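List archive > Serkside Listeners > September
Prev by thread | Next by thread | Index | Reply | Log in

Subject: Re: [serkside-listeners] The Koech book – anyone else stuck at chapter nine?
From: Rowena Ocampo

Jomar Tagle wrote:
> I'm giving up on this one, I think. I liked the first few chapters a lot
> (the part with the two sisters dividing their mother's house was great)
> but once Koech gets onto her "ledger" idea I lose the thread every time.
> The narrator doesn't help. He reads the case histories in exactly the same
> voice as the advice, so if I'm driving I can't tell whether I'm hearing
> about somebody's bad marriage or being told what to do about mine.
> Is it worth pushing on? And is the print version any better? Trendutlow
> want me to spend another credit on it and I'm not keen.

Jomar, don't quit yet! Chapter nine is the low point and I nearly bailed there too. It's long, it repeats most of chapter six, and she quotes her own earlier book so many times I started talking back to the speaker. But eleven and twelve are the ones I've been telling everyone about, and you can skip straight to them without missing anything (I did that by accident the first time, when my phone lost my place and dumped me two chapters ahead).

For anyone who hasn't started it, the book is about grudges. Why we keep them, what we get out of them, and why some people can drop one overnight while others are still chewing on something a cousin said at a wedding. I'm a chewer. My husband is a dropper, and it makes him very annoying to argue with. Koech's ledger is her name for the running tally we keep of who owes us what, and her claim is that most of us have no idea it's open until somebody else forgets a birthday.

I was doubtful about the whole thing for the first couple of hours. She leans hard on one survey of 600 people, all of them from the same company as far as I can tell, and then talks about "what people do" as if that settled it. Consolacion made the same point when she reviewed it for us and I think she's right. If you want the science this isn't your book. If you want somebody sharp to sit you down and ask who you're still mad at and what you'd do with your evenings if you weren't, it's very good.

Now, the narrator. Jomar is right that he's flat, but try slowing him down a notch. I normally listen fast and he turns to mush. At regular speed you can hear that he takes a little pause before each case history, and after that I had no trouble. Sverre Nygård says he got used to it by chapter three, but Sverre also liked the man who read the Trukia trilogy, so take that how you like.

I got through most of twelve on a Saturday-chores kind of morning with the speaker up loud, and had to stop in the middle of the bedding to write down the bit about apologies that come with an invoice attached.

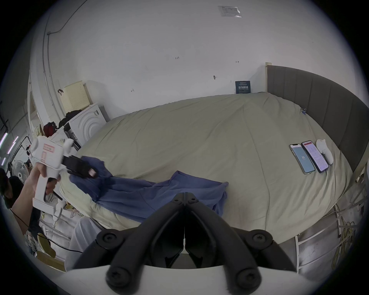
Blue on the pale green duvet

The bit, as near as I can get it from my scribble: some apologies are meant to close the account and some are meant to open a new one, and you can tell which by how soon the other person brings it up again. I thought about that for days. My sister and I had a stupid falling out over a car two years ago, and every time one of us said sorry the other one got a fresh list of what sorry was supposed to buy. I called her after I finished the chapter. We talked until 2 in the morning and the car came up once, I think, and then we got onto her knees and her new job.

As for print – I borrowed Jennylyn Yap's copy for a week to compare. The exercises are easier on paper because there's room to write, and the tables in chapter nine do make more sense when you can see them. They're hopeless read aloud ("column three, row four, resentment, mild"). But she's a talker, and the case histories are better heard. If you already have the audio I wouldn't buy it twice. Trendutlow does put a PDF of the tables with the recording, under the little paperclip on the book's page, and it took me ages to find.

Also, since Jomar mentioned credits, they let me return a book I'd listened to 60 percent of and didn't like, no fuss at all. So if you get to the end of eleven and still hate it, send it back.

Are we still doing the group talk on this one at the end of September? I'd rather have it before everyone forgets the details. And can we please pick something short next? The one Consolacion suggested about shyness looked good and I don't think it's even five hours.

Rowena

Recent posts in this list
Next pick: shyness or sleep? (Consolacion Soriano)
Returning a book on Trendutlow, how long do you get?
Re: Best speed for nonfiction (Sverre Nygård)
Trukia trilogy, the narrator argument, part 2
We just passed 2,000 messages (Jennylyn Yap)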